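Funmilayo Chukwu has looked after the cleaning unit at Meletstead for two years, and she is still not sold on it. "They told us it would do a bathroom alone," she says. "It does the floor. The basin is still hands."

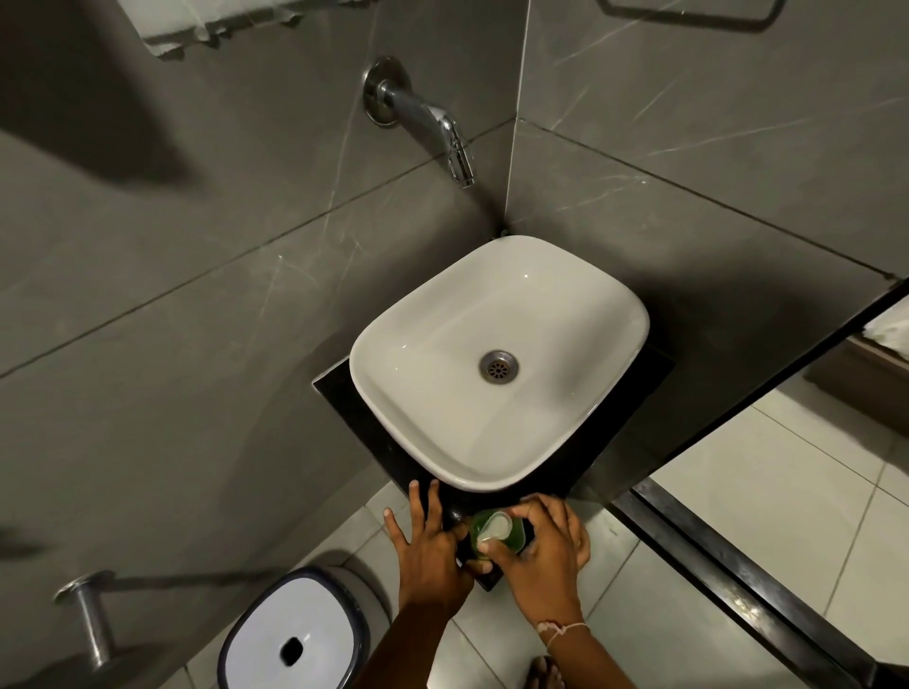

**Ese Omoregie**, staff writer

Her routine is dull: wipe the sensors, clear the brushes, check the log - 612 faults so far. Does servicing help? "For nearly a week. Then it sulks, and I ring Bernent again."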